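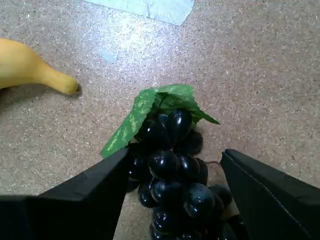
Uvas negras y plátano.

Domingo, siete de la tarde, escribo rápido que se me enfría la cena. Llevo 5 semanas sin azúcar añadido y me habéis preguntado varios que qué tal. Pues a ratos. La primera semana fatal, dolor de cabeza, mal humor, le contesté borde a Deepika por una tontería del coche (perdón otra vez).

El café sin nada ya me sabe a café. Eso no me lo esperaba. El yogur natural todavía no, lo sigo comiendo por obligacion.
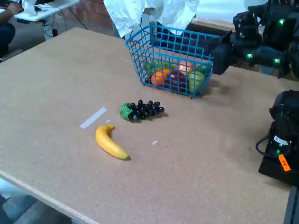 Cesta azul con fruta de juguete.

Lo peor, el súper. Tomate frito con azúcar, pan de molde con azúcar, jamón cocido con azúcar. Tardé 53 minutos en una compra de 2 bolsas leyendo etiquetas con el móvil de linterna. Tiburcio me esperaba fuera y ya ni preguntó.

Y las meriendas del trabajo. Los viernes alguien trae bizcocho - siempre - y hay que dar explicaciones. He optado por decir que ya he comido. Miento fatal.

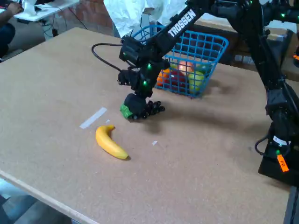
El plátano, en la mesa.

Cosas que me funcionan: dátiles (sí, ya sé, ya sé), canela en todo, cenar antes. Dormir mejor tambien, aunque eso igual es que en julio ya no doy clase por la noche.
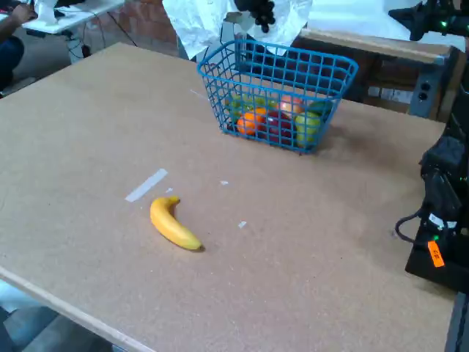
Parvathi dice que a partir de la sexta semana se pasa el antojo de chocolate. Ojalá. Anoche soñé con una napolitana. Si alguien tiene receta de galletas de avena que no sepan a cartón, en comentarios porfa, que las mías salieron como suelas.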